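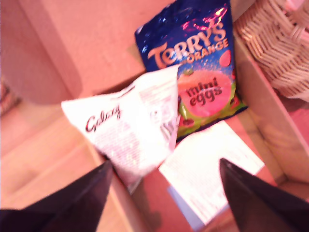 What kinds of sweets are being collected for this year's Easter baskets? Any sealed candy or chocolate in its original wrapper is welcome, including bagged mini eggs and bars.

The Muli Community Center has opened its spring basket collection, which will provide Easter baskets to families in the Fedinard neighborhood for the second year. Residents and local businesses are invited to bring sealed confectionery to the front desk at Susora House during regular opening hours, until 6 p.m. each day.

Last spring the center prepared 271 baskets and received more requests than it could meet. The goal for this year is 900 items of candy and chocolate, enough to fill a larger number of baskets and to leave a reserve for late applications.

"Families told us that the children kept the baskets long after the chocolate was gone," said Zinhle Coetzee, program coordinator at the center. "We have kept wicker for that reason, and we would be glad to have last year's baskets back if a household no longer needs them."

Donated sweets are received in open cardboard boxes and moved to the baskets at the packing table. Blue Terry's Chocolate Orange bags are among the items set out in this way.
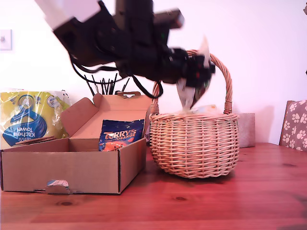 Baskets returned by households are checked for broken willow and loose handles before they are filled again. Those that cannot be repaired are passed to the Trastenum craft workshop, where the material is used in weaving classes for adults. The center asks that returned baskets be brought in clean, with any ribbon or lining removed.

Packing takes place in the main hall. Larger bags are placed toward the back of each basket and smaller items in front. Printed cards are added last, along with a list of the contents. Households with food allergies should mention them on the application form so that a suitable basket can be prepared. Items without a readable ingredient label cannot be included.

The center is unable to accept homemade candy, opened packages, or anything past its printed date. Chocolate should be kept away from radiators and car windows before it is delivered. Donors with large quantities are asked to call ahead so that storage space can be arranged.

Applications for a basket are available at the front desk and may be made on behalf of a neighbor or relative. The center has received 67 applications so far. Baskets may be collected from the side entrance of Susora House in the week before Easter, and home delivery can be requested on the form.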